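On Keeping a Household Ledger

8 June 2021

The practice of recording household expenses by hand has declined in recent years, and I wish to set out the grounds on which I have resumed it.
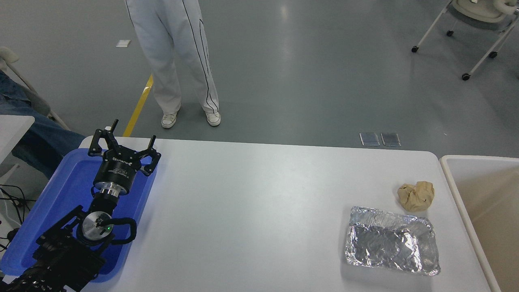
The ledger in use is a ruled book of 576 pages, purchased in January from the stationer at Odby. Each page holds 30 lines. Entries are made in the evening, in ink, under 13 headings that were settled before the first entry and have not been changed. Groceries, fuel and postage account for most of them. A separate heading is kept for repairs to the house at Vitoldale, which is old and requires regular attention to its gutters.

Prior to this I relied on bank statements. These are accurate, but they do not record the purpose of a purchase. A payment of 40 dollars to Busby Hardware may represent paint, hinges or a new hose, and by the end of a quarter I could no longer say which. The written entry settles the matter in four or five words.

Certain difficulties should be noted. Receipts are easily lost, and a missed evening must be made good the next day – a task that grows less pleasant with each day it is put off. Cash spent at the market is the hardest to trace. I have adopted the rule that any unexplained sum is entered as such, under its own heading, and left to stand.

Readers who intend to begin a ledger are advised to choose a book that lies flat when open. Mine does not, and a brass ruler is kept across the page while I write.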